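Drevness-list archive > Tags: open days, laundry & textiles
Last updated: 2024-03-16

Re: Flernura open day, is it worth the drive?

> Has anyone been to the Flernura thing yet? The flyer promises
> "hands-on handling of soft goods" and I can't tell if that means
> robots or a fabric sale. It's 2 hours each way for me.

Robots, I'm afraid. I went for the morning and stayed for the sandwiches.

Most of the floor was given over to cloth. Visitors got a turn with a hand-held gripper, the kind you point at a heap and squeeze, and I can report that I've been folding sheets badly for decades and the tool let me go on doing so. The Molline people had a slide saying they had logged 1620 grasps, 747 of them on plain white fabric, which they consider the hard stuff. I asked about fitted sheets and was handed a brochure.

Go early. There were 3 grippers and a long line for them by ten. Park on the Ferreira side – the front lot is for exhibitors, and they mean it. They're doing it again in July if you'd like to wait for better roads.

We use cookies to remember your list settings. OK

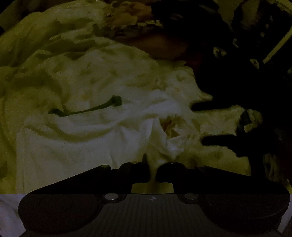
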